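From: (address hidden)
To: jesilia-users
Date: 14 July 2023
Subject: Re: [jesilia-users] tool handle creeps through closed fingers in sim

> We are seeing slip on the long-handled tool after the fingers close.
> Commanded grip torque is constant, joint positions are constant, no
> fault flag is raised, and the handle still moves down through the
> hand. On the bench hand with the same controller gains we do not
> see it. Is this the solver or is it us?
>
> Second question: the grip supervisor never tripped. It is supposed
> to trip on object motion relative to the palm. Has anyone had it
> fail silently like this?

It is partly the solver and partly the asset. The supervisor problem is separate and I think it is the more serious of the two, so please read to the end before changing gains.

We had the same fault on the Skevitcombe setup last December. Four-fingered hand, upright handle, heavy head on top, fingers on the lower part of the shaft. The run would pass the grasp check, hold for a while, and then fail the lift check with the head sitting lower than it had been at closure. In the log, finger joint error stayed inside tolerance the whole time. Anyone looking only at joint data would have called it a good grasp.

The handle in our asset is two bodies joined by a fixed constraint: the wrapped section, and the bare shaft below it. The wrapped section had its own friction material. The shaft had none assigned, and the importer gave it the default without a warning. Our grasp planner was tuned on the wrapped section. When the approach height was lowered, the fingers ended up on the shaft and nothing downstream knew the surface had changed.

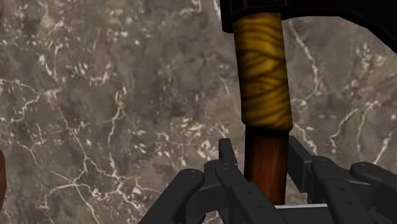 Render from the sim: fingers at the bare shaft, below the wrapped grip.

Check these in order:

1. Dump the material table after import, not the source file. Look for any collision body with no explicit friction entry.

2. Look at the contact report for each finger. We had 2 fingers in steady contact and the others flickering on and off between steps. The torque readout does not show this, as the position loop holds the finger wherever it is.

3. Raise the solver iteration count to 200 for one test run. If the creep gets slower but does not stop, you have both problems. If it stops completely, leave the material alone until you have repeated the test at the normal count.

4. Check the mass and center of mass of the head. Ours was computed from the visual mesh and was wrong. A head that heavy also tips the shaft and unloads the fingers on one side.

On the supervisor: it compares object pose to palm pose, but it takes the object pose from the first body in the asset and latches the offset on every grasp event. A flickering contact generates a new grasp event. So each time a finger lost and regained contact, the reference was reset to wherever the tool had slid to, and the measured motion went back to zero. In our worst run it latched 795 times in 12 seconds and never tripped. The same logic is in the build that goes on the hardware. I would not assume the bench hand is clean just because you have not seen the slip there. With a heavy head above the fingers, a missed trip is a dropped tool.

The workaround we use is to latch once on the first confirmed closure and ignore later events until an explicit release command. The Liltel branch has this as a config option, off by default. The Hegazy branch does not have it and the change does not apply cleanly there. You will have to edit the event handler by hand.

Until that is in, we keep the bench interlock on and do not run overhead moves with any long-handled tool. Suggest you do the same.

If you post the contact report and the material dump to the list I can compare them with ours. Please include the approach height and the time step. Plots of joint torque are not needed.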